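## 4. Setting up the carton-and-bin task

Welcome back, and well done for getting through calibration, which is easily the dullest part of this guide. From here on you will be recording and scoring trials of the tidy-up task, the one we use to compare the Sorkasis grasp planner with the plain imitation policy. Please read the whole section once before you switch anything on – it is short, and Rawan Yammine wrote most of the cautions after learning them the slow way.

### 4.1 Laying out the table

1. Wipe the tabletop and let it dry. Crumbs and sticky patches do affect how a carton slides.
2. Stand the bin on the table with its lid fully open and a black liner folded over the rim.
3. Put one small drink carton to the left of the bin, towards the back. Vary its angle from trial to trial, as the method is meant to cope with awkward poses.
4. Run `home_hands` and wait for the tone.

> **Caution:** Keep your own hands off the table from the tone until the trial has been marked as ended. The arms can start moving sooner than you expect.
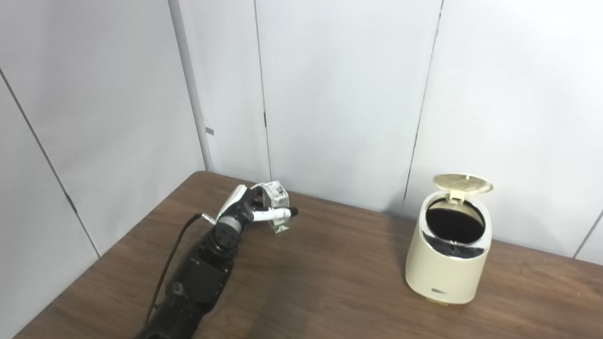
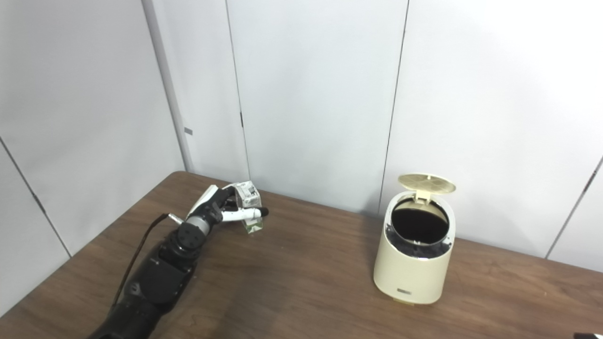
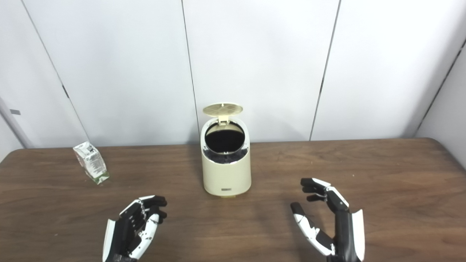
### 4.2 Running a trial

5. Type a trial number into the Teltent logger and press **Arm**. The light on the logger window should turn amber.
6. Press **Start**. The planner will choose a grasp and you can simply sit back and watch, which most people find harder than it sounds.
7. When the hand has stopped for 7 seconds, or the carton has left the table, press **End**.
8. Score the trial straight away: 2 for a carton in the bin, 1 for a clean lift that ended anywhere else, 0 for no lift at all. Add a line of comment if you hesitated over the score.

> **Note:** A carton that balances on the rim scores 1, even if it drops in later while you are typing. Quyên Tăng and Hưng Quan argued over this for most of May, and we would be very grateful if you didn't reopen it!

### 4.3 How many trials you need

The results in our report come from 1,629 trials, of which 674 began with the carton lying down. You won't need anything like that to check your own set-up. A single afternoon's worth, with upright and lying starts mixed together, will show whether your rig behaves like ours. Do keep the two kinds of start separate in the log, though, as the gap between the two methods shows up mainly in the lying ones and is easily lost in a pooled average.

If your lying-down scores look poor, check the wrist offset (section 3.5) before you touch the planner settings. Đức Triệu keeps a list of known offsets in the Prendell folder, and you are welcome to add yours to the bottom of it.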